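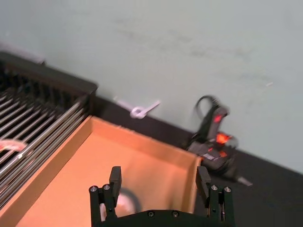
Wrist view over the tray, gripper fingers at the bottom.

Callora two-arm cell: inspection checklist, February
Filled in by Mandla Swanepoel, Usano workshop

1. Finger pads. OK, both arms. Pads are at 3000 cycles, due for a swap at the next visit. Use the Fashola pads.

2. Screws on the finger assemblies. One on the right arm took a quarter turn. Re-marked with paint pen.

3. Palm plate. OK. Wiped down.

4. Wrist lights. Must be lit on both arms before anyone loads an object. Green on the left and blue on the right is fine at idle. If either one is dark, stop and call me.
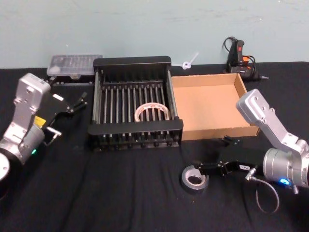

5. Cable slack at the right wrist. Pass with comment. The loop needs to clear the cloth through the full reach, and it drags when the arm goes low. Shorten it by one clip. Do not tape it to the link.

6. Table cloth. Fail. Pull it flat and clamp it at the front. The fingers can pick up a fold when they close near the table.

7. Rack and tray position. OK. Rack goes left of the tray, touching it. Tray stays empty at start.

8. Glue gun. Unplugged at the wall during all arm motion. Checked at the outlet.

9. Reach stop. Set to 445 mm, measured 445.

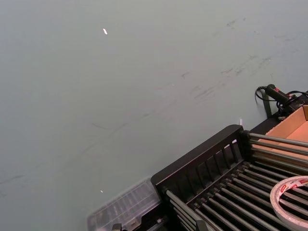

235 words, 1 min read

10. Wrist cameras. Both pass. Clean the lens with a dry cloth only. Check that the rack rods look sharp with the arm parked, then save a still under the Jindell job number.

11. Wall. Scuffs noted, no dents. If new marks show up, recheck item 9 before running.

12. Emergency stop. Pressed 4 times, arms held each time.

Open items: 5 and 6. Cell stays at slow speed until both are signed off.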